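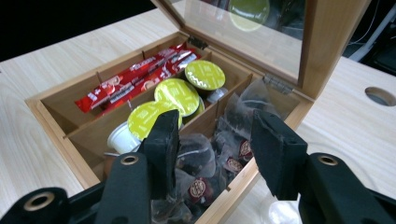
The tea box with the lid up: red sticks, yellow-green lids, pyramid bags.

Our Tea Box, Filled and Closed
Gallery page, June 27, 2025

Welcome to the small gallery of the tea box. Many readers of these pages have asked me how I keep tea in order when there are several kinds of it in the house and each kind comes in a different shape. I am not an expert of storage, I am only a person who drinks tea every day and does not like to search for it. So I show my box with its three compartments, and I write a few lines to each picture.

I bought the box in January, in a household shop called Entili. Before this I kept everything in the paper packages from the store, and the packages fell over whenever I opened the cupboard door. The box is of light wood, with thin dividers which go from front to back. I wanted long compartments and not small squares, because stick packets are too long for squares and must be bent. In my long compartment the red sticks can lie slantwise, one on the other, and this is good enough for me. The pyramid bags I simply pour in. They are light and they keep their form, and one can see the dark leaves through the mesh, so I always know which tea it is without reading the tag.
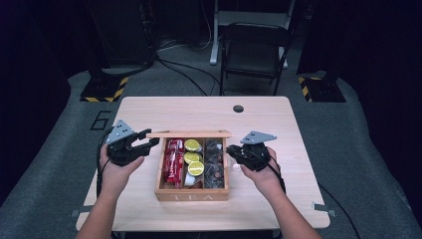
The order of the compartments took me longer than the choosing of the box. My first idea was to go by the color, from the bright to the dark. My second idea was to go by how often I drink each kind, with the most used on the right side, as I am right-handed. In the end both ideas gave nearly the same result: red on the left, yellow-green in the middle, the dark ones on the right. I recommend to try your order for two weeks before you decide that it is final. If you take the wrong thing in the morning more than once, change it.

A word about filling. Please do not fill a compartment higher than its divider, even when there is only a little left in the package and you want to throw the package away. The pieces on top slide over to the neighbor, and then the lid will not close well. What does not go in, I keep in a tin from Skurkari on the upper shelf, and I fill up the box on Saturdays. My box cost 48 at that time, and I have seen similar ones for over 200, with a lock and a velvet bottom. For tea bags I do not see the need of it.
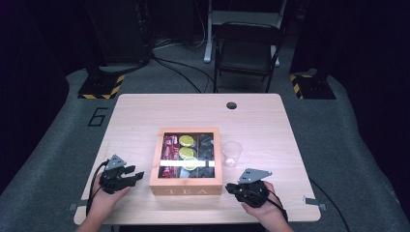

When guests come, I put the box on the table and let them choose by themselves. It saves the long question of who wants what, and the shy guests also get the tea which they really like. For this a glass lid is very practical. All three compartments can be seen through it while the box is closed, and the guest can think a little before opening. A cup should stand ready beside the box, as the clear plastic one does on the right, so that people understand they may begin. The glass needs wiping with a soft dry cloth from time to time, as fingerprints show on it very quickly.

My next gallery will be about the spice drawer, which is at the moment not in a condition to be shown.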